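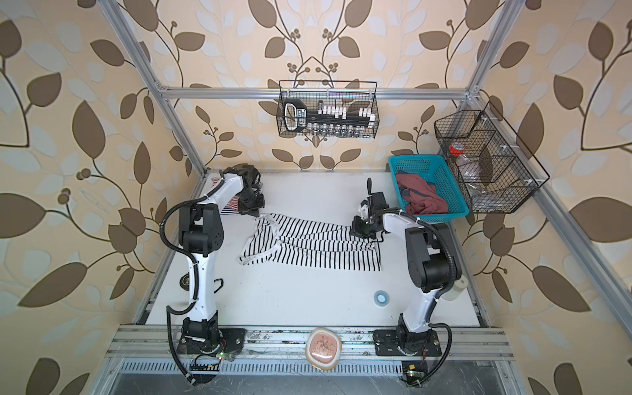 Is the Ornar permit tracker worth paying for if you only have one work visa to look after?
For one visa with a fixed end date, a calendar reminder will do the job. The tracker starts to earn its fee when you have a partner or children on linked permits, or when your employer changes part way through.

Ornar Permit Tracker - review

I moved for work on a two-year employer-sponsored permit, with my partner and our daughter on dependant passes. Their passes were issued later than mine and had different end dates, and the passports behind them expired at different times again. I had been keeping all of this in a spreadsheet. I paid for Ornar in January and have used it for 7 months.

Setting up

You enter each person, then each document. There is a scan option that reads the dates from a photo of the page. It got both adult passports right and put the day and month the wrong way round on my daughter's pass, so check everything before you save. Setting up the three of us took most of an evening, mainly because I had to find the original approval letters.

The list of permit types is long. Mine was there under a slightly different name. Dependant passes have to be linked to a main holder, and once that is done the app warns you if the main permit runs out first.

Reminders

You can have them by email, by text or in the app. The default is 16 weeks before expiry, then 8, then 2. I moved the first one earlier for the passports. They have all arrived on time so far, although the emails come at five in the morning and I could not find a way to change that.

The most useful reminder was one I had not set. The app pointed out that my passport would have less than six months left on it at the point when I was due to renew my permit. I checked this with my HR department and renewed the passport first.

Document checklist

Each renewal gets its own checklist. Ours had 22 items, and several did not apply to us. You can hide those but not delete them, and they come back when you print. The notes beside each item are short and clear. They do not always keep up with official changes - one still mentioned a paper form that had gone online - so treat the list as a starting point and read the government page as well.

Compared with Clultau

I tried Clultau before this. It is free for one person and the screens are tidier, but it has no linked permits and the reminders only work inside the app. For a single person on a short working holiday permit I would use Clultau and keep the money.

Support

I wrote in twice. The question about the swapped date was answered the same day. The one about the email time took until the following Monday, and the reply said it had been passed on. They will not give advice on your application, and they say so clearly on the sign-up page.

Good points
Linked permits for families
Passport validity warning
Reminders by text as well as email

Less good
Date scanning needs checking
Hidden checklist items still print
No choice of reminder time

I have renewed for a year. If they sort out the printing I will update this page.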